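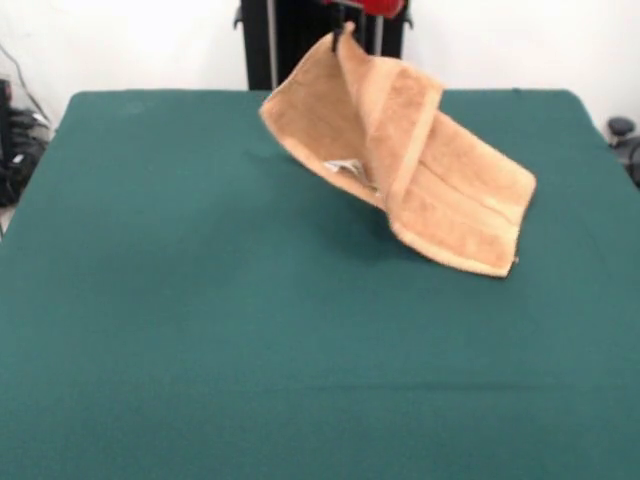
Tan towel, woven band near the hem

Towels stopped soaking up water, is it the softener or the towels?

Posted 5 Dec 2023 in Laundry & Linens

Hi all! I bought a set of Pritimico bath towels in April (the tan ones, on sale) and they were great for maybe a month. Now I get out of the shower and they just kind of push the water around on me. They still feel really soft, which is the annoying part. I wash them warm with a regular liquid detergent and a capful of softener, then dry on high until they're bone dry. We moved to Ukerach over the summer and everybody says the water is hard here, but my old gray towels from college still work fine in the same washer?? Also the band near the end has shrunk up on two of them so the hem is all ruffly. Do I toss them or can they be saved? I paid $63 for the set and I'd rather not buy more before the holidays.

3 answers

Answer 1 (marked helpful by 73 people)

Don't toss them! It's almost certainly the softener. It leaves a coating on the loops, so they feel silky and won't drink up anything. I did this to a whole closet of towels when I got my first apartment and was so mad at the store, and it was me the entire time.

What I'd do: run them through the hottest wash the care tag allows, no detergent, one cup of plain white vinegar. Then run them again with half a cup of baking soda, still no detergent. Two separate loads, please, because together they mostly cancel each other out and you get fizz. Don't put any bleach anywhere near the vinegar load either.

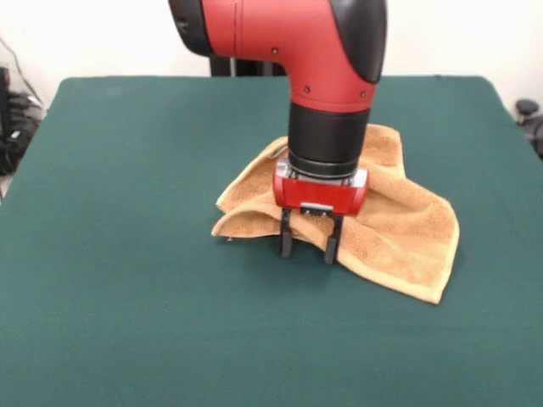
After that, go down to half the detergent you use now and skip the softener for good. Wool dryer balls help with the stiffness if you miss the fluff. Give each towel a good shake before it goes in the dryer, and take them out when they're just barely dry. High heat until bone dry is rough on cotton, and it's probably part of your ruffly hem too. The band is a flatter weave than the rest and it can shrink more. You can tug it out straight while it's damp and it'll look better, but it might creep back a little.

Your old gray ones have probably just had years of washing, mine got better with age too.

Answer 2

vinegar. always vinegar

Answer 3

Agree with the first one mostly, but I wouldn't do vinegar every week, I've read it's hard on the rubber seals in some machines. Once in a while is fine. If your water is really hard, try washing soda in with the detergent. I'm over in Stesby and ours tested at 218, and my towels came out like cardboard until I started doing that. Also don't stuff the washer! I do four bath towels max in mine and they rinse way better.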